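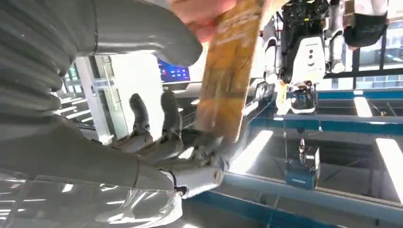

Esmaeil Parsa would like it noted that the Drukerer robotics club began with a question about fingers, and that the question has yet to be settled. The club, which meets at the Jarman School on Saturday mornings, has 13 members this year and three projects under way. The largest is Tivby, a study of how a humanlike hand should take a flat object from a person and when it should close.

"A card is thin, it bends, and people let go of it at different moments," Parsa said. "The students assumed that grip strength would be the main difficulty. Most of their time has gone into timing."

Members logged 541 handover attempts during the fall term. Each entry records the angle of the card and the position of the thumb. Parsa described the notebooks as "uneven, but improving," and said that older members now review the entries of new ones before any code is changed.

The club will enter Tivby in the Gonaseo student competition, in the section for ages 14 and up. Asked about its chances, Parsa spoke of the schedule. "We still have the left hand to do," he said.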